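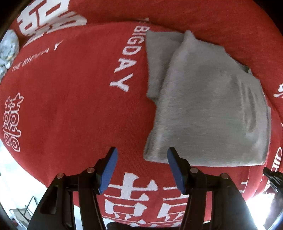

Item 4: the red cushion, with grey cloth.

Whitlock House Residents' Association
Minutes of the meeting held 2020-03-27, by telephone

On the line: Graham Cheetham (chair), flats 1, 3, 5, 6 and 8. Flat 7 joined during item 2 and left during item 2.
Apologies: flat 4.
Minutes: flat 3, again.

1. Minutes of the last meeting
Agreed, once "heated" had been changed to "full" in the paragraph on bicycles.

2. Common room
The room is shut until further notice. The chair has the key. Flat 6 asked whether one person at a time might go in to water the fern. The chair said yes. Flat 7 asked whether one person at a time might go in to use the piano. The chair said no, and flat 7 left the call.

3. Boiler
Podov have sent their quote for the new pump, which comes to 2000 before tax. Flat 1 thought this steep. Flat 8, who has no hot water after nine in the evening, thought it a bargain. Agreed to ask Ollau for a second quote and to decide by email. Flat 8 asked that it be noted how long the last decision by email took. Noted.

4. Items left in the common room
The picture at the head of these minutes shows the red plush cushion, or pouffe (see below), printed in white with double happiness characters and the words THE BIGDAY, and the folded grey cloth on top of it.

Flat 5 said it must be left over from the wedding party in September. The chair said the couple had been asked and had never seen it before, though they liked it. Flat 1 asked whether "BIGDAY" ought to be two words. There was a discussion.

Flat 8 held that it was a pouffe. Flat 6 held that a pouffe is something you put your feet on, and that nobody should be putting their feet on double happiness. The chair ruled that it would be minuted as a cushion, and that flat 8's view would be minuted as well.

On the grey cloth, opinion was divided between a towel and a fleece. Flat 3 pointed out that the matter could be settled by unfolding it. The chair said he was not going to unfold other people's things. It was agreed that whoever left it folds better than most of us, which ruled out several flats without further debate.

Agreed: a notice to go up in the hall. If the cushion is not claimed by the next meeting it stays in the common room as a seat. Flat 5 has offered 40 for it and was asked to put this in writing. The cloth to stay with the cushion for now — they seem settled.
Action: chair (notice).

5. Cupboard under the stairs
To be cleared once people can be in the hall together. The Cleteo shelving is still in its box and is short of 2 brackets. Flat 1 believes he has them. Flat 1 has believed this for some time.
Action: flat 1 (brackets).

6. Any other business
Flat 6 will do shopping for anyone who can't get out, lists through the door by ten in the morning. Thanked warmly by all. Flat 8 asked that lists be legible, having seen flat 5's.

Flat 3 asked if somebody else might like to take the minutes next time. The line went quiet and the chair wondered if we had been cut off. We had not.

7. Next meeting
By telephone again, date to be sent round by the chair. Flat 7 to be told that the piano will not be on the agenda.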